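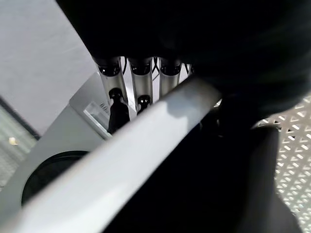

*Silver tubes hanging side by side in a row.*

# Cutting and hanging a four-tube chime

These measurements make a small chime that plays four notes of a major scale. You need 126 cm of aluminum tube, 25 mm across with a 2 mm wall. I used an offcut from Dandico, and the leftover piece is handy for practice cuts.

## Cut the tubes

All four pieces must come from the same tube or the notes won't match.

| Tube | Length | Hole from top |
|---|---|---|
| 1 | 300 mm | 67 mm |
| 2 | 283 mm | 63 mm |
| 3 | 267 mm | 60 mm |
| 4 | 245 mm | 55 mm |

Wrap masking tape around the tube and mark each cut on the tape. Use a fine-tooth hacksaw or a pipe cutter. Leave each piece a hair long and file it down. Filing raises the note, and there is no way to lower it again by the same method.

## Drill the holes

Drill straight through both walls at the distance in the table. A tube hung from this point rings longest. Hung from the very end, it sounds dull – more of a clunk. Clean up both holes with a round file, inside as well if you can reach, or the cord will fray.

## Hang them

Thread braided nylon cord through each tube and tie it to a wooden support. Keep the spacing even, with enough room that the tubes don't touch when still. Melt the cord ends with a lighter.

Jeptoo Biwott hangs hers with all the bottom ends level, which looks neater but takes more cord adjusting. I line up the tops.

Tap each tube near the middle with a wooden spoon to check the notes.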